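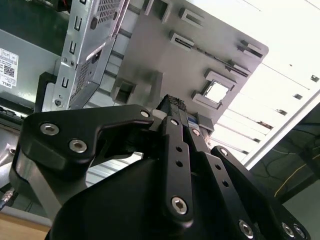
How long should you give a listing before you cut the price?

Thirty days, if the house is clean, the photos are good and people are coming through the door. If no one has booked a showing by the second weekend, I would cut sooner.

Home | Blog | Selling | Buying | Rentals | Contact

I get asked this more than anything else, usually in July, when the spring sellers have run out of patience. I had two listings last summer that went in opposite directions, and I still use them when I talk to new clients.

The first was a three-bedroom on Hernska. The owner, Weronika Adamczyk, had a number in her head because a house on the next block had closed at that number. Her place had an older roof and one less bathroom. I told her so at the kitchen table and she listed at her number anyway, as she had every right to do. We had 16 showings in the first month and no offers. The agents who called me back all said the same thing about the bathroom.

She wanted to wait. I suggested one cut, big enough to move the house into the next search bracket down. Most buyers set their searches in round steps, and a small trim leaves you in front of the same people who already passed. She thought about it over a weekend and called me Monday morning to go ahead. We had an offer six days later. It was a little under the new price, and the buyers let her stay on for two weeks after closing, which mattered more to her than the difference.

The second was a condo in the Volby building. It was priced fairly from the start, in my opinion, and we got eight showings in 30 days. That sounds slow, but condos were slow everywhere in town that month. The seller asked me every few days if we should drop. I said to hold, and we held, and then a second unit two floors up came on for less and sold right away. We ended up matching it. I would handle that one differently now. I knew the upstairs owner was talking to agents and I should have pushed harder to get ahead of it.

Bogdan Szewczyk, who trained me when I started, used to make me write down the reason for a price before I put it in the system. One line, no more. If I couldn't write the line, he sent me back to the comps. I still do it — mostly on sticky notes inside the folder.

One more thing on timing. Don't take the house off the market for a week and relist it to look new. Buyers' agents can see the history, and they will ask.

Next time I want to get into repair credits, and whether it is worth replacing a roof before you list.

Print this post | E-mail to a friend

Contact | Copyright Wysocka Realty | Back to top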